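2018-03-10

Saturday, late evening

I slept until nine, and when I woke up my legs still hurt from the stairs at Enusar yesterday. The elevator there is broken again. I made coffee, opened the window, and decided that today I will finally make a plan for the move, because until now it was only talk.

First the money. I have 3000 saved for everything, and the new room in Pascual street needs a deposit before the end of the month. The landlady wrote to me twice. She is polite, but I feel she is getting a little tired of my questions. I asked her again if the heating is included, and it is. Good.

Then I walked to Grutura to look at shelves. The one I liked is 95 centimeters wide and the wall beside the door is 100, so it should fit, but I want to measure the wall one more time with my own tape. I did not buy it. I stood in front of it for a long time and then bought two light bulbs and a brush - very brave shopping.

It rained on the way home and I waited under the roof of the bakery. I listened to two ladies who were talking about their tomatoes. One of them starts the seeds now and puts the plants outside in May. I would like to try this too, the new room has a small balcony. My grandmother always said that a house without a plant is only a box. I think of her often these days, maybe because I am packing the cups she gave me.

In the afternoon I wrapped half of the cups in newspaper and read more old news than I wrapped. Then I wrote to my sister, a long letter, four pages. I told her that I want few things in the new place, pale colors, a basket, a clear table. She will laugh, she knows how I live.

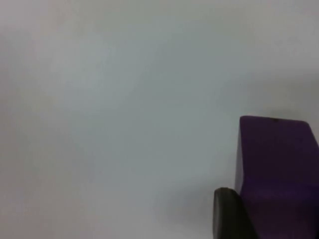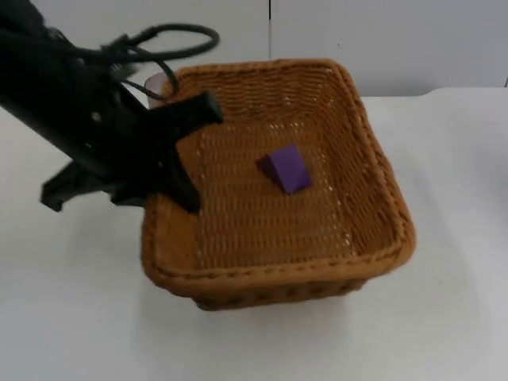
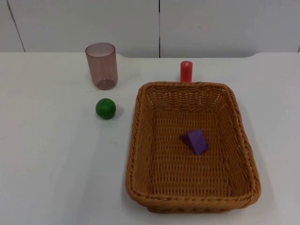
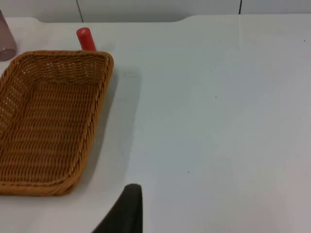
For tomorrow

Call the landlady before noon.
Measure the wall beside the door.
Return the book about Bukusance to the library box, it is already late.
Wrap the other cups, without reading.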